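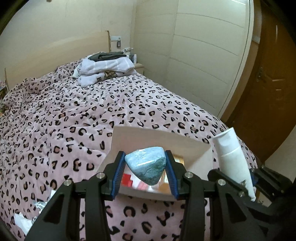 **Bed sorting** (also *bed-top sorting*, in Leredthorpe *doing a Mok*) is a household tidying method in which small loose things are gathered on a made bed and put into one open box before being moved to drawers, shelves or the trash. Mostly used for bedrooms. Toiletries, stones, keepsakes, wrappers, bits of packaging.

## Name

The local name comes from the Mok, a shallow tray once sold at the Gitosgate market. Malcolm Lambert's household guide *Nimero* used "bed sorting" first, in a chapter of 13 pages. Spelling varies — some older leaflets have "bedsorting" as one word.

## Method

Bed is made first, or at least the duvet pulled up. A patterned cover is usual but plain is easier to see things on. Box goes near the edge, flaps up. Clothes and towels are folded and stacked by the headboard, out of the way. Everything else is picked up one piece at a time and goes in the box or in the trash pile.

Lambert gives three rules:

- one box only
- tubes and bottles checked for a closed cap before they go in
- foil and tissues kept out of the box, always

Brenda Dunmore later dropped the first rule and allowed a second box for stones and other heavy things, wich can dent soft tubes.

## Containers

White card boxes are common. Tall flaps help keep taller items from falling out on a soft matress. Shoe boxes also used. Plastic tubs slide less but take up more room. 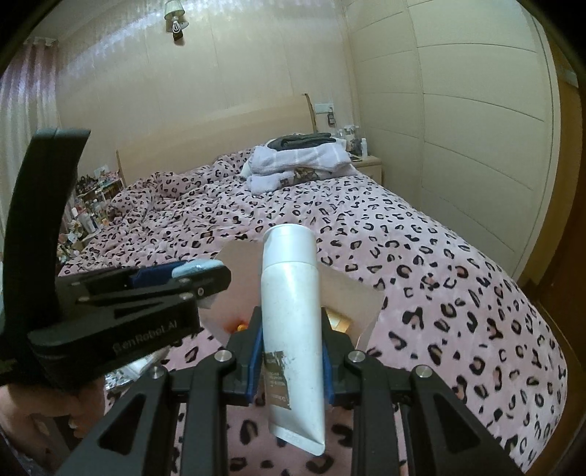 *Squeeze tube held cap up, with the open box on the bed.*

## Use

Dunmore's household survey in Leredthorpe had 382 replies. More than half sorted on the bed at least once a year, usually November, before guests. Average time not recorded. Kieran Sowerby repeated it in Gitosgate with six households, too few to compare.

## Criticism

Dennis Fairclough argued that the bed is the wrong surface — small things roll into the folds and get lost, and the job has to be finished before bedtime. He prefered a table. Lambert's reply was that the deadline is useful.

## See also

- Drawer dividers
- Folding (laundry)
- Spring cleaning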